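# Do we need tablets for everything now?

I have been sent three separate leaflets this summer about cleaning tablets. You'll have seen the sort of thing. You get a little paper sachet in the post, drop the tablet in a bottle of tap water, wait for it to fizz, and you have kitchen cleaner. Then you feel good about yourself until the next sachet arrives, which it will, as you have signed up for a subscription.

The one my street seems to have fallen for is Trullus. My sister has it, two of the neighbours have it, and there is a stand of the starter kits by the till in Stanciu, the hardware shop in Skumton, where they used to keep the batteries. I now have to ask for batteries.

I want to say at the start that I don't think it's a con. The tablets dissolve, the stuff smells of something or other and the worktop looks the same afterwards as it does with anything else. What I doubt is nearly everything said about them, and it has been bothering me enough to spend a wet afternoon on it.

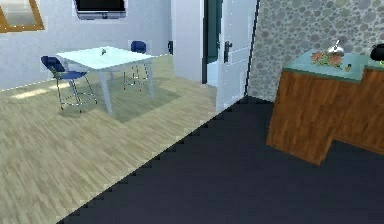 *Picture: Ezequiel Magaña*

Start with the reviews. The leaflet says 1,719 customers have rated the kitchen tablets, and 1,488 of them gave five stars. I don't know a single person who has ever felt five stars' worth of anything about a surface cleaner. I've used surface cleaner all my adult life and if you pushed me I would say "fine".

So I went and read them, or as many as I could stand. A great many were written within a few days of the parcel arriving. "Can't wait to try it!" Five stars. "Lovely packaging, fits through the letterbox." Five stars. One woman gave it five stars on behalf of her mother, who had not opened it yet. I have no reason to think any of these people are made up. They had bought something, it had come, and somebody had sent them an email asking for a review with ten per cent off the next box if they wrote one. I'd probably have written one too.

The longer reviews, from people who had used the tablets for months, were a good deal cooler. Some of them liked the product and wanted to cancel the subscription. Some had drawers full of sachets. One man had worked out that he was getting a tablet every nine days and using one every six weeks, and he sounded worn out by it.

Then there's the claim on the back about plastic. "Together, one street could save 1,000 bottles!" With an exclamation mark. How long a street? Over how many years? My street has a bend in it and a chapel halfway down, and I would guess we get through far less kitchen spray than the people in the leaflet do. I wrote and asked how the sum was done. I got a very friendly reply thanking me for caring about the ocean.

I don't doubt that a tablet in a paper sachet uses less packaging than a full plastic bottle. Posting a bit of powder must beat driving a load of water up the motorway. But the starter kit at Stanciu comes with a brand new bottle in it. Every kit. If you're buying it to use fewer bottles, you begin by buying a bottle, and it costs far more than the full one you would have bought from the supermarket, which also comes with a bottle, and has the cleaner already in it.
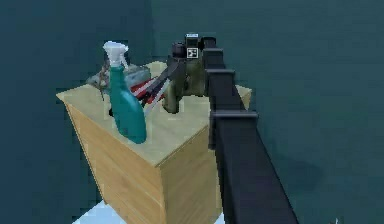
What gets me is that everybody already owns one. Go and look under your sink. I had four, and I live with one other person and an elderly cat. Any old trigger sprayer will do the job, and a teal one with a white top, like the one stood on that cabinet, would hold a dissolved tablet as happily as the smoked glass thing in the kit. My own spare used to have bathroom cleaner in it and before that, I think, something for the windows. I rinsed it out properly and wrote KITCHEN on it in marker pen. It won't be going in a leaflet, but I've had no complaints. (Do rinse properly, by the way. Mixing the remains of one cleaner with another is a stupid way to hurt yourself, and please never do it with bleach. Label whatever you make up.)

I put this to Ezequiel, who is keener on all this than I am and has been buying refills for years. He said I was missing the point. In his view people need a bit of a ceremony to change a habit, and if a nice bottle is what it takes then the nice bottle has done its work. He buys one bottle, keeps it for ten years, and over those ten years it adds up.

I can see that, and if everyone were Ezequiel I would shut up. But he mends umbrellas. Most of us are more like my sister, who bought the Trullus kit in spring, then the Plerkard one when it was on offer because she liked the bottle better, and now has both lots lined up along the windowsill with a supermarket one behind them for when she "needs something stronger". That's a collection.

Plerkard, to be fair to them, will sell you tablets without a kit. You have to hunt for the page. It's under "Help", then "Already a customer?", and you don't need to be one. I've no idea why you would hide the one thing that bears out what you say on your own home page, unless the money is in the bottles.

## The washing-up test

I did try to be fair and do a proper test. Sheena Moffat from over the road came round, and I made up a Trullus tablet in one bottle and put a splash of ordinary washing-up liquid and water in another. She didn't know which was which. We each did half the hob after I'd fried sausages on it, then swapped.

She picked the washing-up liquid as the posh one. I wouldn't hang anyone on that evidence, as it was one hob and one lot of sausages, and Sheena also said the posh one smelt of lemons when the washing-up liquid was the green kind that smells of nothing I can name. It left more smears, too, and I had to go over it with a damp cloth. The tablet stuff didn't smear. I'll give them that and I mean it.

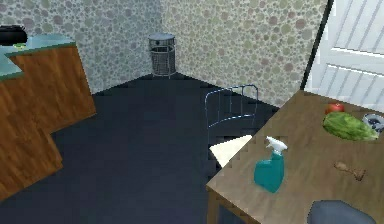 Cost is harder to pin down than it ought to be. The sachets are priced by the box, the boxes come in different sizes, and there is a first-order price, a subscriber price and a price for people who have tried to cancel. That last one is the best by some way. By my reckoning a bottle made from a tablet comes out a little dearer than the supermarket's own brand and a fair bit cheaper than the big names, if you leave out the kit. Put the kit back in and you'd be well into a second year before you broke even, at the rate we use it. At my sister's rate she might never get there.

None of this would matter much if it weren't for the tone. I don't mind being sold soap. I do mind being told that the soap is a movement, and that I've "joined" something by giving my card details, and that a company with a cancellation page that takes six clicks is on my side. When I was small a man came round the houses with a van, and you took your empty bottle out and he filled it from a drum. He never once told my mother she was saving the sea. He told her the price had gone up.

There is meant to be a refill counter coming to Stanciu in September, with proper drums, where you bring whatever bottle you've got and pay by weight. I asked the lad on the till whether that meant the kits would be going. He said no, they'd be putting the kits next to it.

I have nine tablets left, by the way. I'll use them up and then go back to the own brand until the drums arrive, and if the drums turn out to need a special bottle you'll be hearing from me again. Sheena has asked for the recipe for the posh one.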